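Shared Kitchens: Cups, Mugs and the Dish Rack
Frequently Asked Questions for Residents of Cabrera House
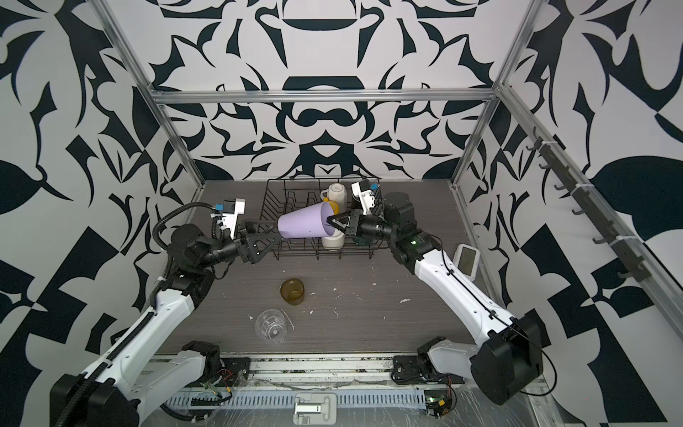 Where do clean cups go?
Cups, mugs and tumblers are placed in the wire dish rack after washing. Mugs should stand upside down. Tall tumblers may be laid on their side if the upright slots are full.

How long may items stay in the rack?
Items may remain for 2 hours. After that time they are moved to the open shelf beside the sink – residents are asked to look there first when a cup is missing.

May I leave plates and pans in the rack?
Plates are accepted. Pans must be dried by hand and returned to the lower cabinet.

Are plastic cups washed separately?
No. Plastic cups may be washed with other items but should be kept away from the stove while drying.

Who cleans the rack and the surface under it?
Each floor follows the rota posted inside the pantry door. The rack is lifted and the surface wiped every evening.

How do I report a broken cup or a damaged rack?
Please write to Lizelle Molefe, Residential Services, Room 14, or call extension 760. Replacement racks are normally issued in May.

Last revised 6 November 2018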